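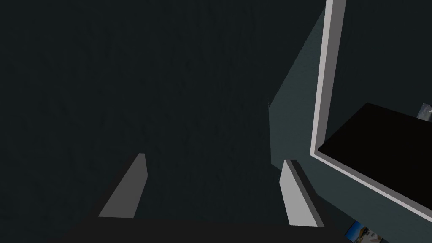 Khairul Pillai
December

We use cookies to remember your reading preferences. Accept | Manage settings

4. What people call the darkest colors

4.1 Collecting the names

Color naming is a lively field, and most of its energy has gone to the bright end of the range. Reds, greens and blues have been sorted, charted and argued over for decades. The colors just short of black have had far less attention, although people live with them every day in coats, front doors, roof slates and winter skies. This section reports what residents of two neighboring towns, Curness and Veltlow, call them when left to use their own words.

We worked from the Trarkden shade card set, an old house painter's reference with 112 cards. Each person was handed seven cards drawn from the darker part of the set and asked one question: "What would you call this if you were telling a friend what to buy?" That wording matters a good deal. In pilot sessions we asked simply for "the name of the color," and people froze, as if a correct answer were printed on the back. Once a friend and a shopping trip came into it, they talked freely, and some were hard to stop!

In all, 569 people took part and gave 3,886 usable names. Blank replies were dropped, as were replies that named only an object with no color sense we could recover ("my uncle's boat" was a painful loss). Names were kept exactly as spoken, including hesitations, and two readers sorted them separately into 4 groups: plain terms such as "black" or "dark gray"; material terms such as "charcoal," "slate" or "soot"; blended terms such as "blue-black"; and what we came to call place terms, where the color is tied to a local spot or season.

4.2 Material terms lead, and they lean blue or brown

Material terms were the largest group in both towns. "Charcoal" was the clear favorite, with "slate" second and "coal" third. What delighted us was how steadily these words carried a hint of hue. Cards with a cool cast drew "slate" and "wet road." Cards with a warm cast drew "soot," "bark" and "burnt toast." Very few speakers mentioned blue or brown outright when they used a material term. The material seems to do that work for them, and listeners in the follow-up task picked out the right card from the word alone more often than from a plain term.

"Charcoal" itself was the exception. Speakers applied it to cool and warm cards alike, and when pressed they defended both uses with real conviction. One Veltlow gardener held two quite different cards side by side, called both of them charcoal, and then said one was "charcoal before the rain." We have coded this as a material term with a modifier, though it could fairly have gone elsewhere.

4.3 Uneven surfaces

The shade cards are evenly coated, and that is a limit on what they can tell us. Dark surfaces outside a card set are often a little patchy. Figure 1 includes a large surface of this sort, computer-rendered: near-black and charcoal, with faint lighter and darker patches and a cool gray-blue cast. A speaker naming such a surface has to settle on one word for a small spread of shades, or else find a word that covers the spread.

Our participants had words for the spread. During the breaks we asked people to name dark things they had at home, and the replies were full of "smoky," "cloudy," "chalky" and, in Curness, "moldery," which we had never met before and have been using ever since. These words hardly appeared in the card task. They describe the way a color sits on a thing as much as the color itself, and they suggest that a naming study built only on even samples will miss a whole part of the vocabulary. We are eager to run the task again with textured samples.

4.4 Differences between the towns

The two towns agreed on far more than they disagreed on. The main split was in the place terms. Curness speakers used them freely, and many of these names pointed to the harbor: "low-tide black," "under the pier." Veltlow speakers used fewer and preferred blended terms. Several older people in Curness traced their names to a household column that once ran in the Carrier, the local paper, in which readers wrote in with paint mixtures and gave them titles. We have found some of the columns in the town library, and "under the pier" is there, spelled with hyphens and recommended for sheds.

Age played a part as well. Younger speakers in both towns borrowed names from clothing and phones, with "space gray" and "washed black" the most common. They used these with the same confidence that their grandparents brought to "soot," and within a family the two sets of words often named the very same card. Section 5 takes up how families settle such differences when they have a door to paint.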